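Inside and outside the line

Ileana Marinescu teaches early maths at Grindia with a whiteboard laid flat on a table, a black marker and foam cubes. "I draw one loop," she says. "Then we talk about what is in it."

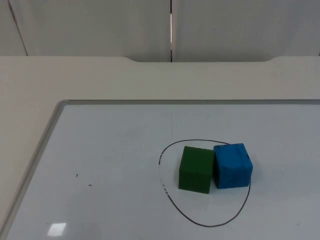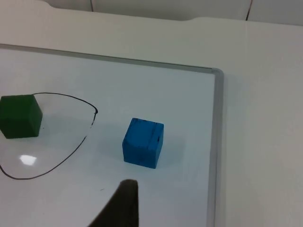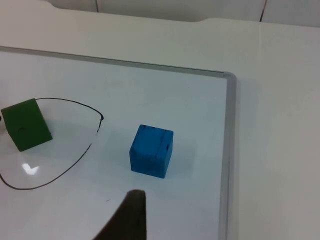 Why foam

Her first set, 14 painted blocks, chipped the board. "Foam gets scuffed – I don't mind that." Green and blue are the colours she uses most.

Her colleague Duarte Frade prefers a wobbly loop. "A perfect circle takes too long," he says. They start again in January.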